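Gostside Help Desk
Ticket: Black piece with printed border won't stay folded / fuzz / crooked border
Opened by: Wendy Bickerstaff
Handled by: Dwayne Pennington
Status: Open, waiting on customer
October 16, 2018

Wendy Bickerstaff wrote:

Hi Dwayne, it's me again, the one with the shelf problem from May! The shelf is fine now, thank you. This time it's the black piece with the blue-grey leaf border that I bought from your Amilero range. I love the thing to bits but I cannot get it to fold and stay folded, and I've been at it on my bed for most of the morning.

What I want is a bundle small enough to stand on its end in the Birkett drawer, next to the other dark things, with a bit of the print showing so I can tell it from my plain black ones when I'm half asleep. Your care leaflet says "fold in the usual way" and that's all it says. Usual for who??

My way so far: lay it flat, bring the sides in, then keep folding up from the bottom until I run out. I've tried it on the kitchen table too, but the table is slippery and the whole thing slid off onto the floor, so I'm back on the bedspread (the plush lilac one, which at least grips). I got as far as this and then went to look for my glasses:
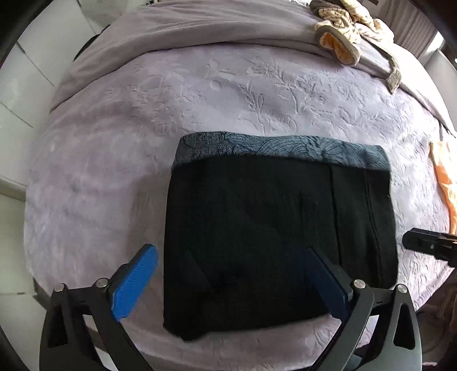

Issue 15

Three things bother me, in this order.

First, the bottom left corner. It slopes. I tuck it under and it slopes, I undo it and tuck it again and it slopes again. Everything else comes out more or less like a rectangle, which makes it worse.

Second, the seam. I thought if I put the seam down the right side it would work like a spine and hold everything straight. It does look straight! But that side feels thicker to me than the other one, and when I stood the bundle up in the drawer it leaned over like a drunk.

Third, fuzz. Some of it could be off the bedspread, I know, but I've had that bedspread for years and my other black clothes don't pick it up like this.

The part I'm happy with is the band of print along the top. I turned that over on purpose. If you tell me to fold it some other way please let me keep that.

Wendy

Dwayne Pennington wrote:

Hi Wendy, good to hear the shelf held up. Let's start with the corner. My guess is that it's sloping because the first fold wasn't square, and once that's off you can tuck all day and it'll just move the slope somewhere else. Can you open it all the way up and begin again with one long fold, end to end, border to border? Don't bring the sides in yet. Smooth it from the middle out with the flat of your hand and let it lie for a minute before you do anything else.

On the fuzz, try a dry clothes brush, one direction only. Please don't use the sticky roller on the printed part, we've had complaints.

Also, is the stitching lying flat? And did you wash it before you started?

Wendy Bickerstaff wrote:

Yes, washed it once, cold, inside out, hung up in the bathroom. I used the Stundetska liquid, half a cap. No dryer, I wouldn't dare.

So I opened the whole thing and did it lengthwise like you said. Brushed it first. I don't own a clothes brush so I used the soft one from my coat closet, which I guess is a clothes brush now that I'm typing this. The fuzz came off pretty well except right along the seam, where I had to pick at it with my nails.

Then the long fold. I did it 2 times because the first time I had the border going under on one side and I couldn't find it again. Second try looked a lot calmer:
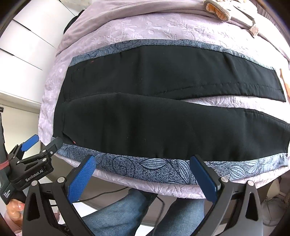

My real trouble with your method is that the two layers don't want to be the same size. I pull the top one over, I pat it down, I walk around the bed to check, and the underneath one has crept out again. It bulges, and down at the bottom edge it heads off at a slant toward the right, so near that end there's a thin strip of bedspread showing between the two layers where there should be none at all. I do have print along the top and along the bottom now, which is a nice surprise, and if I could get it to finish like that I wouldn't care so much about having the band at one end. The stitching on the top layer is faint but I could use it as a line to go by. Should I be lining up the stitching with the border and forgetting about the edges? Or is the underneath layer just cut bigger? I put a ruler on it and then didn't trust myself, because it stretches a bit depending on how hard I lean.

Oh, and there's a tiny speck of red thread near the top left corner. I haven't touched it. Is that something holding something, or can I pick it off?

Dwayne Pennington wrote:

You're most of the way there. Yes, go by the stitching. Forget the edges, they have some give in them and they'll wander. Hold the left end down with something heavy (a book is fine), take the right end and ease the lower layer back under, an inch at a time. Don't tug from the corner or you'll get the slant back.

When the strip of bedspread is gone, fold in thirds from the left. That makes 3 layers on top of your long fold, and it should stand in a Birkett drawer if you put the thick side against the drawer wall.

About the red thread: brush it gently and see if it moves. If it lifts away it's loose and you can forget it. If it's caught in the fabric, leave it and send me a close-up before you cut anything.

I'll pass on your note about the leaflet. You're right that it doesn't help much.

Wendy Bickerstaff wrote:

Book is on it (the big atlas). The lower layer is going back under, slowly. I have to stop there for today, my sister's coming by and I need somewhere to put her coat. Will do the thirds tonight and tell you about the drawer. Can you leave the ticket open?

Dwayne Pennington wrote:

Sure, leaving it open. It closes by itself after 15 days if I don't hear from you, so just reply here and it'll reset.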